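Search tickets
Home Knowledge base Open tickets Closed Contact

Ticket 422 – Mets dive computer drops Bluetooth sync after firmware update
Product: Mets wrist unit, Zovby desktop log
Opened by: Jurgita Vītola
Assigned to: Heino Vanags
Status: Closed

Reported: Since the August firmware, the unit pairs with Zovby but the transfer stops at dive 8 of the trip. Earlier dives import with correct depth profiles and water temperature. Later dives are visible on the wrist unit and missing from the desktop log. Battery shows full. Two laptops tried, same result on both.

HV: Please confirm the sample rate and whether nitrox mode was changed during the trip. Also export the raw log by cable and attach it.

JV: Sample rate is 2 seconds. Changed from air to nitrox on the boat, before the morning dive. Raw log attached. The cable export contains every dive.
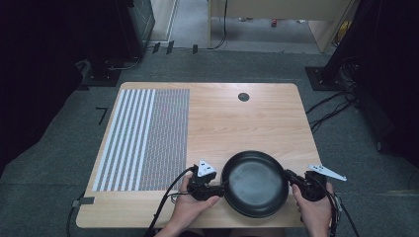 Pan held with two grippers, table with striped mat

HV: Raw log is intact. The header for dive 8 carries a gas field in the new format, and the desktop parser is still reading the old one. It rejects the record and closes the connection, so the fault looks like a Bluetooth dropout. Do not reset the wrist unit – a reset clears the tissue loading data.

Steps:
Close Zovby and back up the log folder.
Install the current parser from the downloads page.
Delete the pairing on the laptop only.
Pair again and choose "Import from last complete dive".

JV: Done. All dives imported. Dive 8 shows the right gas mix, but the entry time is out by an hour.

HV: Time zone offset is stored per trip. Open trip settings, set the offset to the dive site and save. Profiles are not affected.

JV: Entry times are now correct. Fine to close.

Related tickets
Ano transmitter loses tank pressure at the surface
Flondden strap pin replacement
Zovby duplicates dives after cable import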